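Last updated: February

By Usha Palaniappan and Tracey Mapplebeck

Chapter 2
Cleaning Cookware: Lids, Rims and Fittings

2.1 Scope of the chapter

Chapter 1 dealt with flat and open surfaces: worktops, trays and shelves. The present chapter deals with cookware that has more than one material in a single piece. The glass pot lid is used as the main case throughout. It is small enough to be cleaned at any counter, and it has most of the features that cause difficulty in larger items: a curved surface, a joint between two materials, a raised fitting and a narrow opening.

By the end of the chapter the reader should be able to name the parts of a lid, choose a suitable scrubbing face for each part, carry out the cleaning sequence in the correct order, and inspect the finished piece under ordinary room lighting. Saucepans and their handles are covered in Chapter 3. Dishwashers are left to Chapter 6.

2.2 Terms

The pane is the glass part of the lid. It is usually domed, and its inner face collects most of the grease carried up by steam.

The rim is the metal band fixed around the edge of the pane. Where rim and glass meet there is a shallow groove, called the seam. Food residue in the seam is often mistaken for a stain in the metal.

The handle, or knob, stands at the centre of the pane. It is held by a screw passing through the glass, with a washer on the underside. Some handles carry an insert of a second colour or material, and the line around the insert is treated as a second seam.

The steam hole, or vent, is a small opening through the pane. It may be lined with a metal eyelet. An unlined vent should be cleaned with a soft brush only.

2.3 Soils found on lids

Three kinds of soil are considered. Grease film is spread thinly over the pane and softens in warm water with detergent. Starch deposit is left by rice, pasta and potatoes, and dries to a white ring near the rim; it needs soaking. Hard water scale forms at the vent and in the seam. Detergent has little effect on scale, and a weak acid such as diluted white vinegar is used.

Thevar's method of sorting soils by touch is described in Section 2.7. In brief, a film that slides under the finger is grease, and one that drags is starch or scale.

2.4 Choice of scrubbing face

A sponge with a ribbed or textured face is suitable for the outer pane and for most metal rims. The ribs reach slightly into the seam when the sponge is drawn along the rim in one direction. Coated or coloured handles are wiped with the soft face. Steel wool is not used on any part of a glass lid. Fine scratches weaken the pane and hold grease afterwards.

The sponge should be rinsed between the inner and outer faces.

2.5 Support and grip

A lid laid flat with its outer face up rests on its rim and is fairly stable. A lid laid with its outer face down rests on the handle and will rock. For this reason the outer face is cleaned with the lid set down on a tray, and the inner face with the lid held in one hand or propped against the side of the basin.

When the lid is to be moved or turned, it is taken at opposite sides of the rim. Lifting by the handle alone is acceptable for a dry lid, but a loose screw allows the lid to swing. Alva recommends checking the screw before every wash. The present authors consider a weekly check sufficient in a domestic kitchen.

The working area should be arranged before water is drawn. The sponge is placed behind or beside the lid, within reach of the scrubbing hand, and small loose items are kept away from the rim.

2.6 Basic sequence

The outer pane is washed first, from the handle outwards. The rim and seam follow, then the base of the handle, then the vent. The lid is turned, and the inner face is washed in the same order before the whole piece is rinsed and stood on edge to drain.
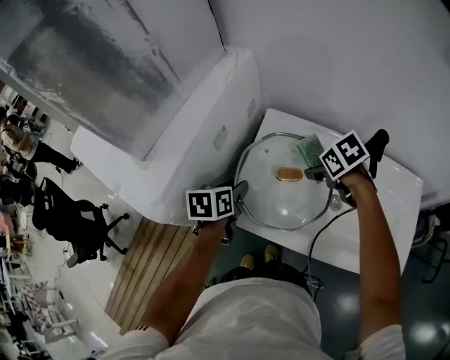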